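Anside Tenants' Advisory Service
1/8 The winter energy guidance for residents of the Manuria and Esteban buildings is now in effect. This thread summarizes the main points. The full text is available at the front office and in the online library.

2/8 Most complaints received last January concerned kitchens: tripped breakers, high bills and smoke alarms set off during dinner. The guidance therefore begins with small appliances. 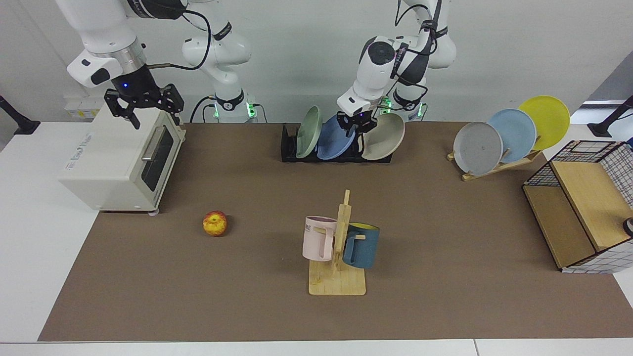

3/8 Each kitchen circuit in the Manuria building is rated for one large heating appliance at a time. Residents should not run a space heater and an oven from the same circuit. Extension cords may not be used with either.

4/8 Smoke alarms must remain connected at all times. Residents whose alarm sounds repeatedly during normal cooking should report it through the Urnard portal, and the unit will be inspected or moved. There is no charge for this visit.

5/8 Bread and leftovers are best warmed in small portions and in a small oven. Preheating is seldom needed for reheating. Crumb trays should be emptied every week, with the appliance unplugged. 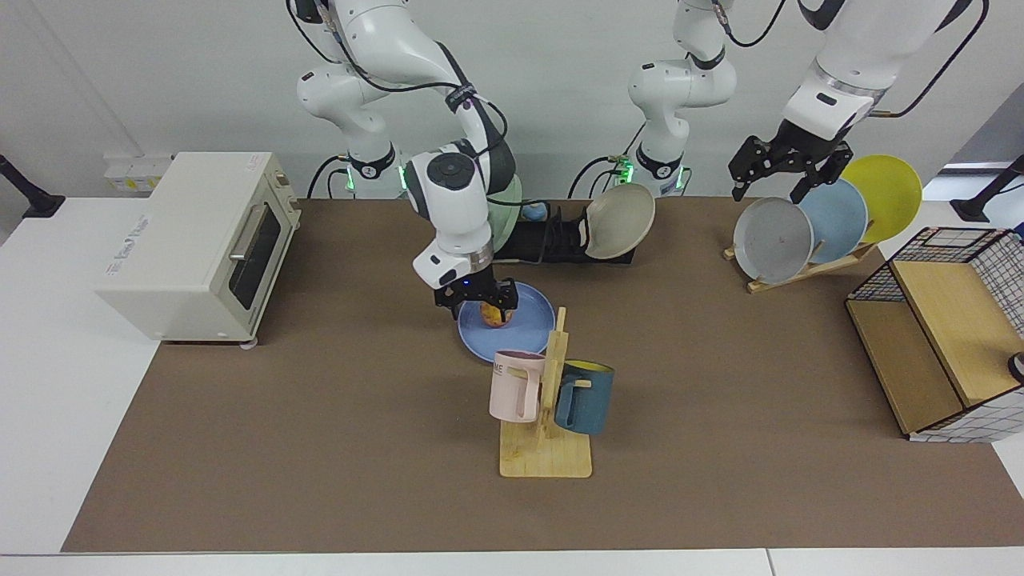 6/8 The winter credit remains at $80 per household. A total of 700 households applied last winter, and several applications were delayed by a missing account number. Please copy the number exactly as it appears on the utility bill. A bill in the name of another household member is accepted if both names are on the lease.

7/8 Paper forms may be left in the box by the Esteban mailroom until 5 p.m. on the last business day of the month. Forms placed under the office door cannot be processed.
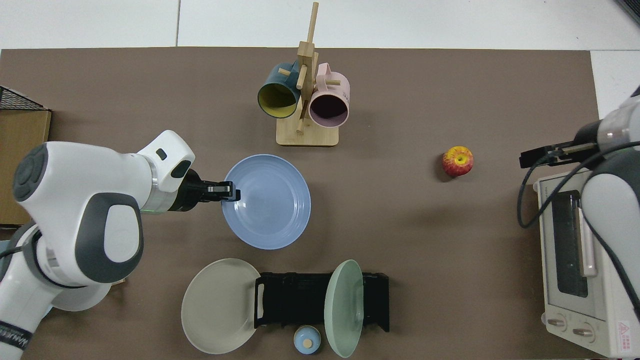 Covadonga Figueroa asks whether households that moved from one building to the other during the fall must apply again, and whether the credit follows the lease or the apartment.

8/8 In reply to the question above: the credit follows the lease. A household that has moved between buildings does not need a new application but should update its unit number in the Urnard portal before the form deadline. Questions about shared leases should be sent to the front office in writing.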